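I've been putting off writing about the money side of moving to Avstead, mostly because for the first few weeks I couldn't look at my bank app without making a small noise. But February is over, the boxes are flat, and I finally have a handle on what this place costs me to live in. So, here goes!

Some background for anyone new. I left my old apartment in Verulby after 4 years, and the rent there covered nearly everything. Heat, water, trash, even the internet (slow, but free is free). In Avstead I pay for all of it on my own, and I'd honestly forgotten that hot water is a thing you get a bill for.

I'd set aside $2,000 for the move and the first month of "stuff." You know, stuff. Shower curtain, a lamp, a mop, the little rubber feet for chairs so the neighbors downstairs don't hate you. The truck ate a big bite of that, and the deposit on the electric account took another. Then I bought a rug on sale for $99 and felt like a genius until I got it home and found out it was for a much smaller room than mine. It lives under the desk now and we're all fine with it.

The best thing I did was go back to writing down every single purchase. I tried Flinance for this, since my sister swears by it, and I like it well enough. It sorts things into colors and sends a cheery note at 8 in the morning about how much is left for the week (a bit rude before coffee, but okay). What it can't do is tell me why I keep buying fancy crackers. I've got a paper notebook going too, and I think I trust the notebook more.

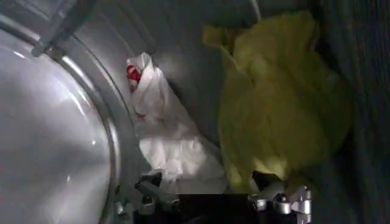

Laundry day, again.

Which brings me to laundry! I never used to think of it as a budget item. In Verulby I'd toss in three socks and a T-shirt whenever I felt like it, and now I save up for a full load like my grandmother did. I wash on cold, I run it late in the evening when the electric rate drops, and towels get the drying rack by the window unless it's raining. My first electric bill was higher than I'd hoped and the second one came in $44 lower, so I'm sticking with it.

Groceries are the other big one. There's a Polishchuk two blocks over, a family-run market with wonderful bread and pickles, and I can't be trusted in there hungry. So I do a big shop at the boring supermarket first and go to Polishchuk after, with cash, for bread and one treat. One! (The crackers count as the treat. I checked with myself and the ruling stands.)

I've also started cooking a pot of something every weekend, usually beans or lentil soup, and freezing half in old yogurt tubs. I keep forgetting to label them, so dinner is a bit of a lottery. Last night I thawed what I was sure was chili and it was applesauce. I had it on toast.

Next month the car insurance is due, and I still haven't called around for quotes. If you live near Avstead and have a company you like, please leave it in the comments.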